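Collecting demonstrations, part 2: the shoe task
Course notes, Wultitz robotics lab

Okay, so last time we talked about what a policy can and can't learn from demonstrations. This week is about making them, and I'll warn you that it's slower than it sounds! Our running task is the Sheehan shoe task: sneakers and slippers, a two-tier rack, one gripper in each hand. You do the job yourself, the cameras record it, and the learner gets the recording.

The target for the class set is 716 episodes. The group at Bamstead got by with fewer, but they only ever used one pair of shoes, and I'd like ours to cope with a slipper too.

A few habits I want you to pick up early. Start every episode with both grippers open and above the mat. Go for the collar of a sneaker with one jaw inside the opening (squeezing the sole from outside is allowed, just tag it). Move at the speed you'd want the robot to move, and if you fumble, keep going and fix it, I love a good recovery. Oh, and the idle hand counts as data, so don't let it wander.

Head view first, then two views from the grippers.

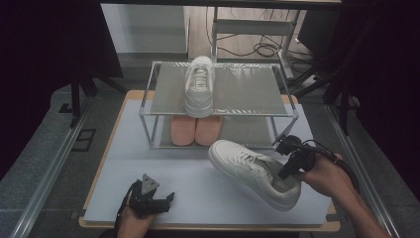
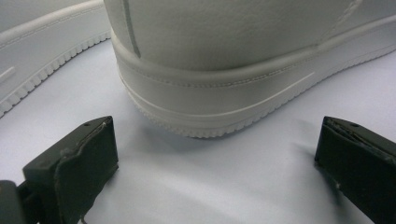
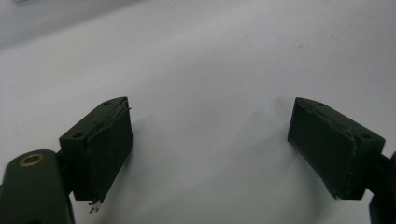 One of last term's students, Zunberg section, wrote to me that she'd stopped trusting the head view altogether. Her reasoning was that her own arm hid the shoe right when it mattered, so she trained on the gripper views alone and got a policy that grasped nicely and had no idea where the rack was. She asked whether 2000 more episodes would have fixed it.

I don't think so, and I told her that. If the rack isn't in the input at the moment of deciding, extra episodes mostly teach the model to guess an average rack. Keep both kinds of view, please.

Before next class: record 14 episodes each, with the rack moved between them, and check the finger pads before you start. Write down any peeling in the log. Bring your two worst episodes, we'll watch those together.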